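Okay friends, settle in, this is going to be a long one. So many of you have messaged me about getting stuck with card payments on the road that I promised I'd write up what happened to us in Bremley, and what I do differently now. Grab a coffee! (1/13)

Quick background for new folks. I run small group trips, mostly retired teachers and their sisters and cousins, and I've been doing it long enough to have opinions about luggage tags. This group was booked for nine nights, half in Hanley and half in Bremley. (2/13)

On our second morning in Bremley the card network went down across the whole town. Every terminal. The bakery, the ferry office, the pharmacy, all of them with a bit of paper taped over the card reader. And the two cash machines by the harbor were empty before lunch, as you can imagine. (3/13)

Now, I had 300 in cash in my money belt and I felt very clever for maybe ten minutes. Then I remembered the ferry for the group had to be paid that afternoon and the man wanted all of it up front. Goodbye, 300. Goodbye, feeling clever. (4/13)

The balance on our hotel was 3725, due at checkout. I'd always left hotel balances until the last day because I like to see the rooms before I hand over the money - my mother raised me that way. I still like it as a rule but I've softened on it quite a bit. (5/13)

Zodwa Ngubane at the front desk of the Martinelli was an absolute gem and I want her to have a raise. She let us run a tab for meals, wrote everything in a school notebook, and had me sign each page. She also told me which grocery store would take a signed note from the hotel, and I would never have thought to ask! (6/13)

A few people asked if you can pay with crypto in a pinch. One of my travelers (hi Bill, I know you're reading) had some on his phone and was very keen to try it. One dive shop had a sticker in the window, but the kid working there didn't know how to do it and his boss was away until April. So we didn't get very far with that. (7/13)

What did work was a bank transfer. The Martinelli had its account details printed on the back of the registration card, and I did it from my phone over the lobby wifi. The fee was 95, and yes I grumbled, but the money landed the next day and I slept like a baby. (8/13)

The other thing that worked was the Sododora travel card, or at least it worked in Hanley, where we'd been able to load it and take cash out before any of this started. Two of the ladies had done that and they were basically our bank for three days. Everybody got paid back, I kept a list. (9/13)

So what do I do now? I carry more cash, and I split it between two bags and one shoe. I ask every hotel for transfer details before we leave home and I save them somewhere I can read without a signal. And I pay the ferry ahead of time, full stop. (10/13)

I also ask my travelers to bring two cards from two different banks. It wouldn't have helped us in Bremley, where nothing went through, but it has saved us plenty of other times when somebody's bank got nervous about a charge from overseas. Call them before you fly, and write the number down on paper! (11/13)

If you're coming on the next trip, our planning call is 10th March, in the evening, and I'll go over all of this again with time for questions. Bring the cousins. I'll send the link to everybody on the list, and if you don't get it check your junk folder first and then holler at me. (12/13)

Last one, and then I really do need to start supper. Somebody wanted to know if I'd go back to Bremley after all that, and oh my goodness, yes. The lemon cake alone! I've already written to Zodwa about rooms for next year and she says (13/13)

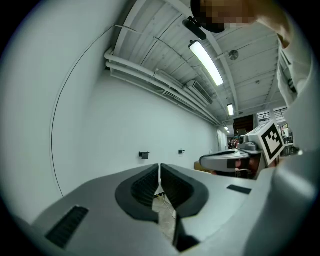

sorry, hit post too soon! She says they're holding the garden side for us until the end of April, same rate as last time, and breakfast starts half an hour earlier now so the ferry people can eat before they go. Message me if you want a single, there are only four of them.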